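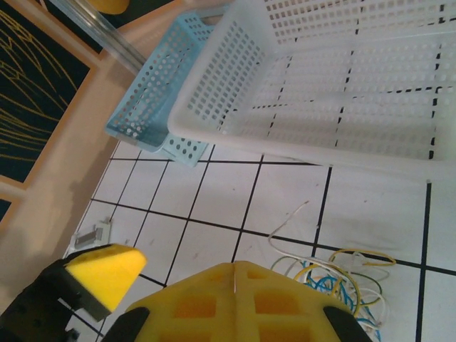 Vol. 6, no. 2, p. 18

Journal > Back numbers > Tuning and Practice > Article

September
By Idris Howells and Cadi Lewis

3. Retuning the village harmonium

3.1 The instrument

The Beddoe harmonium had been in equal temperament, more or less, for as long as anyone could tell us, with the emphasis on less. Its top octave had drifted sharp and its bottom octave had gone somewhere private. We took this as permission. A reed organ in good order is a hard thing to ask a chapel for, whereas one that already makes the congregation wince can be had for the price of a polite letter.

We chose quarter-comma meantone for the first round of sessions. It gives pure major thirds, which singers like once they stop distrusting them, and it leaves one very sour fifth, which has to be parked between two notes that the music seldom asks for together. Ours went between G sharp and E flat. Iolo Mathias, who did the filing, worked by ear against a reference tone and declined the electronic tuner we had bought for him. The tuner is still in its box.

3.2 The singers

The Turach ensemble has 25 members on paper and 18 at a good rehearsal. They sang two sets of pieces: plain hymn tunes in keys of up to two sharps or flats, and a new piece, Namimora, written for the project by Armindo Esteves. The hymns were meant to be easy. Esteves's piece was meant to be possible, a word he used twice in the covering note.

Each piece was sung with the harmonium and then without it. We wanted to know whether a choir that has been leaning on pure thirds will keep them when the support is taken away, or slide back to the thirds it grew up with. The pitch data are in the tables at the back of the number.

3.3 What happened to the thirds

In the hymns the altos kept their thirds low for a verse and a half, and then forgot. Vernon Després has argued that singers adjust chord by chord and carry nothing over, and our altos seem to have read him. The basses moved hardly at all between conditions. We would like to credit the firmness of their inner ear, but they were also the section farthest from the harmonium and may simply not have heard it.

Namimora went the other way. Its slow middle part hangs on a single major third for over six bars, and here the unaccompanied takes were closer to pure than the accompanied ones. Our best guess is that the bellows, which wheeze on long notes, gave the singers something to fight.

3.4 A note on the Javska scale

A later round used the Javska scale, a seventeen-note division that needs a second keyboard and a patient organist. We had the keyboard. Those results are held over to section 4, where there is more room for excuses.

Comments

R. Pugh: Was the sour fifth ever played by accident? I have one of these at home and I find it every time.

Cadi Lewis: Twice, both times in the last hymn. One of the tenors asked if we could keep it.

tenor2: It was me and I stand by it.

M. Haf: Would like to see the bass results with the basses moved nearer.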